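Week 4 handout: Keeping the electoral roll in order

Last week we got as far as the polling station door, and a few of you asked where the list on the clerk's desk comes from. So I've moved registration forward and pushed postal voting back to week 6. Sorry if you'd already done that reading - hang on to it, you'll want it.

Start with the two basic models. Under active registration, you have to do something to get on the roll: fill in a form, turn up at an office, go online. Under automatic registration the state adds you using records it already holds, such as a population register or tax files. Most real systems are a bit of a muddle of both, and I'd like you to get comfortable with the muddle early on.

Our main case for the term is Branville, the made-to-measure sort of town for this course: one university, one big employer and a lot of people renting. Its office ran a door-to-door canvass every May until the budget was cut, and then switched to letters. Have a look at the return rates in the reader and notice which wards dropped. They're the ones where people move most often, and I don't think you'll be surprised, but do look at the size of the gap before you decide how much it matters.

There are two kinds of error on any roll, and please keep them apart in your essays. People who should be on it and aren't make the roll incomplete. People who are on it and shouldn't be (they've died, or moved away, or they're listed twice) make it inaccurate. Clean up one too eagerly and you usually make the other worse! I get essays every year that use "a bad register" for both, and I never know which one the writer means.
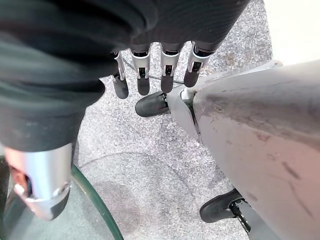 Course Notes, Issue 16, page 35

Now to matching. When an office compares its roll with another list, it needs a rule for deciding that two entries are the same person. Name and date of birth sounds fine until you try it on a large list, where you'll find perfectly separate people who share both. Addresses help a bit, except that flats get written in all sorts of ways - Flat 2, 2A, Second Floor - and a strict rule treats them as different homes.

Jumommont is our second case and a good one for this. The district flagged over 500 entries as possible duplicates and wrote to every one of them. Read the letter itself (it's in the reader, after the map) and ask yourself what you'd have done if it had landed on your mat. I found it pretty alarming, and I read these things for a living.

We'll come back to appeals in the seminar. For now, just note who has to prove what: does the voter have to show they belong on the roll, or does the office have to show they don't? Ekanside and Kandpal answer that in opposite ways, with nearly the same wording in their rules, so read both slowly.

For the seminar, bring one page on this: should an office ever remove a name without hearing back from the voter? Pick a side, and use at least one of the four places above. Bullet points are fine, I'm only after your thinking at this stage.

Handout last updated 2 August 2022. The reader is on the course page, and there's a paper copy in the department library if you'd rather scribble on it (pencil, please).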